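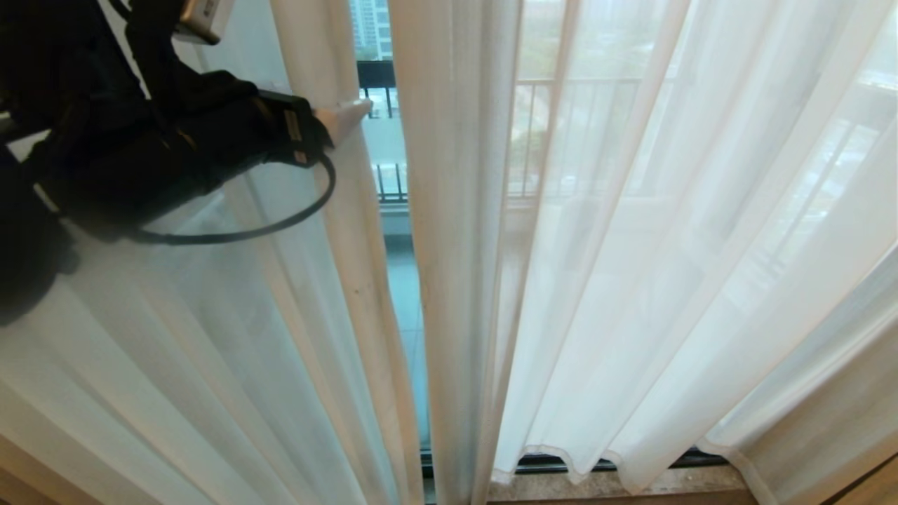
住戸の掃き出し窓におけるレースカーテンの開閉と室内の明るさ
住環境演習 課題報告書

作成者:Boonsong Thammasiri、Ratree Wattanapong

概要

集合住宅コルレテイ(Korletey)の一住戸を対象に、バルコニーに面した窓のレースカーテンの開け方が、居間の明るさと使い勝手にどう影響するかを調べた。カーテンの状態を全閉、半開、全開の3条件とし、床上の6点で机上面高さの照度を測定した。測定は9月の4日間、1日4回行い、合計288個の値を得た。窓に近い点では開け方による差が大きく、部屋の奥では差が小さかった。また、全閉にすると窓際の明暗の差が和らぎ、在室者の評価では全開より見やすいとされる時間帯があった。あわせて、開閉の手間、裾の扱い、バルコニーへの出入りについて観察した結果を述べる。

1. 背景と目的

コルレテイの居間は、床から天井まで届くガラス窓を通してバルコニーに面している。窓が大きいため日中は照明なしで過ごせることが多いが、実際には昼間でもレースカーテンを引いたまま照明をつけている住戸がある。入居者への事前の聞き取りでは、理由として「外からの視線」「まぶしさ」「開け閉めが面倒」の三つが挙がった。

最初の二つについては授業で扱った昼光の考え方で説明できるが、三つ目の「面倒」は内容がはっきりしなかった。カーテンが重いのか、途中で引っかかるのか、開けたあとに束ねる作業が嫌なのかで対策は変わる。そこで本課題では、照度の測定と開閉動作の観察を同じ住戸で行い、次の点を明らかにすることを目的とした。

(1) レースカーテンの開け方によって、室内のどの範囲の明るさが変わるか。
(2) 在室者が作業しやすいと感じる開け方は、照度が最も高い状態と一致するか。
(3) 開閉の手間は、動作のどの部分で生じているか。

2. 対象住戸

対象としたのは中層階の一住戸で、居間の短辺がバルコニーに接している。窓には白い薄手のレースカーテンが掛かり、これとは別にベージュの長いカーテンがある。以下では前者をレース、後者を厚手と呼ぶ。レースの生地は織物店ベルデン(Velden)の既製品で、遮像の加工はされていない。吊り元は天井に付いたレールである。

バルコニーは手すりの外側にも窓が入っており、半屋外の部屋に近い。したがって居間に入る光は、外側の窓、バルコニー、居間側のガラス、レースの順に通ってくる。今回はこのうちレースの状態だけを変え、ほかはすべて同じ状態に保った。外側の窓は測定中すべて閉めた。
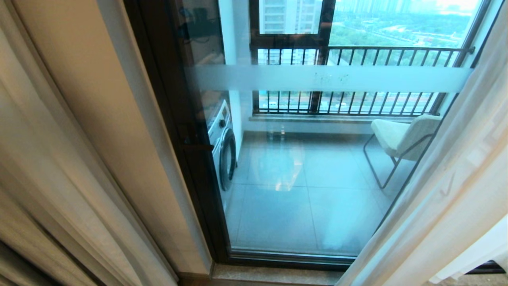
図1 居間から見たバルコニー戸とバルコニー

バルコニーの床は明るい灰色の大判タイルで、表面につやがある。洗濯機の近くでは床に光が反射して明るく見え、この反射光も居間に入ると考えられる。洗濯機は左の壁に寄せてあり、右側には白っぽい座面と背の付いた椅子がある。測定期間中は洗濯機も椅子も動かさず、物干しも出さないよう入居者にお願いした。タイルの上に洗濯物の影ができると、反射光の量が変わってしまうためである。

戸のガラスには、中ほどの高さに半透明の帯が横に通っている。衝突防止のためのものとみられる。帯の部分は透明な部分と光の通り方が異なるが、帯の幅がガラス全体に比べて小さいので、計算では区別しなかった。枠は濃い茶色の金属、下の敷居は薄い模様の入ったベージュの石材である。

3. 方法

3.1 照度の測定

測定点は、窓の中央から部屋の奥に向かう直線上に6点を設けた。窓に最も近い点をP1とし、窓面から60 cmの位置に置いた。残りのP2からP6は部屋の奥まで等間隔に並べた。測定の高さは食卓の天板に合わせた。

照度計はレネックス(Lenex)の携帯型を学科から借用した。測定者の体が影を落とさないよう、受光部を三脚に固定し、測定者は窓と反対側にしゃがんで値を読んだ。初日の最初の回だけは三脚が届いておらず、椅子の上に本を積んで高さを合わせている。この回の値を除いて集計し直しても順位は変わらなかったので、そのまま含めた。

カーテンの状態は次のとおりである。

全閉:レース二枚を中央で合わせ、すき間をなくした状態
半開:窓の幅の半分が見えるよう、二枚を左右に引いた状態
全開:二枚を左右の端まで寄せた状態

厚手は常に端に寄せた。測定の順番は毎回入れ替え、一つの状態から次の状態に移るときは、生地の揺れが収まるまで待ってから値を読んだ。雲の動きで外の明るさが途中で変わった場合は、その回の三つの状態をすべて測り直した。測り直す前の値は288個に含めていない。

3.2 見やすさの評価

測定と並行して、入居者と作成者二名が食卓で本を読み、紙面の見やすさを五段階で付けた。食卓はP3の近くにある。座る向きは窓を左に見る向きに統一した。本は文庫と雑誌の二種類とし、雑誌はつやのある紙のものを選んだ。

3.3 開閉動作の観察

開ける動作と閉める動作を、「生地をつかむ」「引く」「端で整える」の三つに分けて記録した。記録はオンドン(Ondon)という時間記録用のアプリで行い、一人が動作をし、もう一人が区切りごとに画面を押した。押すのが遅れた場合は、その場でやり直した。

4. 結果

4.1 照度

P1では、全開の照度が全閉を大きく上回った。半開はその中間だったが、単純な中央の値にはならず、全開寄りであった。P1は窓の中央の正面にあり、半開にしたときに開いている部分が真正面に来るためと考えられる。

P2とP3でも順位は同じで、差はP1より小さかった。P4から奥では半開と全開がほとんど区別できず、測定の回によっては順位が逆になった。P6では全閉との差も小さく、壁や天井で反射した光が主になっていると思われる。

時間帯で見ると、差が最も大きかったのは朝の最初の回である。夕方の最後の回では、どの点も値そのものが低く、食卓で本を読むには全開でも照明が必要だった。曇りの日は晴れの日より値が低いが、P1からP6までの下がり方は緩やかであった。

4.2 見やすさ

文庫では、朝と昼に全開の評価が最も高く、夕方は三つの状態に差がなかった。これは照度の順位とほぼ合っている。

雑誌では結果が異なり、昼の晴れた回に全閉の評価が最も高くなった。自由記述には「紙が光る」「窓が視界に入ると読みにくい」とあった。レースを閉じると窓面の明るさが全体にならされ、紙面に映り込む光が弱くなる。半開の評価は三つの中で最も低いことが多かった。生地のある部分と開いた部分の境目が目に入り、そこだけ明るく感じるという意見が、作成者二名からも入居者からも出ている。

事前の予想では半開が無難な開け方だと考えていたので、この点は予想と違った。

4.3 開閉の手間

三つの動作のうち、時間がかかったのは「端で整える」である。「引く」はレールの滑りがよく、力もいらなかった。「つかむ」は人によって差が出た。縦のひだの端を一枚だけ持つと、生地が伸びるだけで上のランナーがついて来ないことがある。端の折り返しを含めて少し多めに持つと、一回で引けた。

整える作業では、次の二つが問題になった。

一つは、端に寄せたひだが斜めに広がることである。上はそろっていても、裾に向かって開き、床の近くで部屋の側に出てくる。束ねるひもが付いていないため、手でまとめてもしばらくすると戻る。

もう一つは戸との干渉である。バルコニーに出るときは戸の取っ手に手を伸ばすが、レースが戸の前にかかったままだと生地の上から取っ手を探すことになる。入居者は洗濯のたびにここを通るので、片側だけを少し開け、体を横にして出入りする習慣がついていた。閉めるときに生地が戸と枠の間に入ったこともあるという。

5. 考察

照度だけを見れば全開がよいが、奥のP4からP6ではレースを開ける効果は小さい。部屋の奥を明るくする目的でカーテンを開けても期待したほどの変化はなく、奥で作業をするなら照明を使うほうが確実である。反対に、窓際で過ごすときは開け方の影響が大きく、読むものの紙質まで含めて選ぶ余地がある。

「面倒」という回答の中身は、カーテンを引く力の問題ではなかった。端での収まりの悪さと、出入りのときに生地を避ける手間が主である。そうであれば、生地を取り替えなくても改善できる。そこで、次の三案を比べた。

案A 壁側に房掛けを付け、共布のひもで束ねる
案B レースの合わせ目を中央から戸の取っ手側へずらす
案C 裾に細い鎖状のおもりを入れる

案Aは安価で、裾の広がりに直接効く。ただし壁に穴をあける必要があり、賃貸の住戸では管理者の許可がいる。粘着式の房掛けも試したが、ひもを強く引いたときに外れた。貼る位置を変えても同じ結果だった。

案Bは左右の生地の幅を変えることになり、見た目の釣り合いは崩れる。入居者にクリップで仮に合わせた状態を試してもらったところ、出入りは楽になったが、閉めたときの継ぎ目が食卓から見える位置に来るのが気になるとのことだった。

案Cは、裾の揺れを抑えるには有効とみられるが、寄せたときの広がりに効くかどうかは確かめられていない。おもりの分だけ洗濯の手間も増える。

以上から、許可が得られる住戸では案A、得られない住戸では案Bを勧める。案Bを選ぶ場合も、幅の違う生地を新しく仕立てる前に、クリップで一週間ほど試してから決めるのがよい。

6. 課題

対象が一住戸に限られ、方位や階による違いは扱えなかった。外側の窓を開けた状態では風で生地が動くため、照度の読み取り方から考え直す必要がある。評価に参加したのは三人で、うち二人は作成者であり、結果を予想しながら評価を付けた可能性は残る。

また、夜間の視線については調べていない。室内の照明をつけるとレース越しに中が見えやすくなるはずで、入居者が挙げた「外からの視線」に答えるには、厚手を含めた測定が要る。向かい側の建物から見る許可が得られず、今回は見送った。

7. 分担

照度の測定と集計はBoonsong Thammasiri、開閉動作の記録と聞き取りはRatree Wattanapongが担当した。見やすさの評価と本文の執筆は二名で行った。測定中にバルコニーの使用を控えてくださった入居者の方にお礼を申し上げる。照度の全データは付表として別紙にまとめ、演習室の棚に置いてある。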